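Peg and Knob Boards: Frequently Asked Questions
Prulleck Play Library, Zostville

What is a task board?
A flat board with things to fit, turn and press. Ours is the Skisance, a white board with blue parts. It does nothing on its own, which some borrowers find disappointing and others find restful.

Who is it for?
Anyone who likes putting a thing where the thing goes. Toddlers need an adult beside them, as the pegs are exactly as interesting to the mouth as you would fear.

Where should I put it?
On a table, flat, with a bit of room on either side. A dark tabletop is best for finding white and blue things again. Carpet is where pegs go to retire. 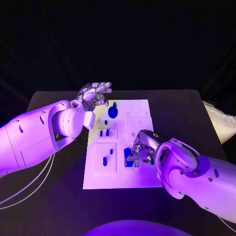 White board on a dark gray table, with the round blue knob near the top.

Do I have to start with the knob?
You can start anywhere. Everyone starts with the knob.

How long can I keep it?
Loans run 2 weeks, and you may renew 2 times. After that we begin writing you cheerful emails, which get less cheerful.

What does it cost?
Nothing with a membership card. A board that never comes back costs $400, so please look under the couch first.

A peg won't go in. Can I use a mallet?
Please don't. Tilt it upright, try again, and consider that it may be the wrong hole. 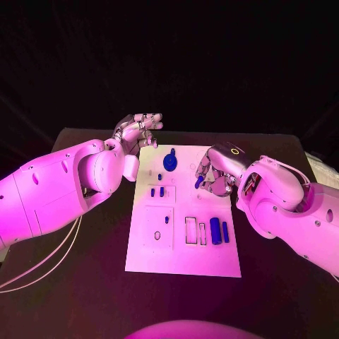
How do I clean the board and pegs?
Wipe them with a damp cloth and a drop of dish soap, then let them air dry. The dishwasher has had its chance.

I lost a piece. Now what?
Write "Tiwari shelf, item 241" on a slip and leave it at the desk with the board. We keep a drawer of spares. Confessions are optional.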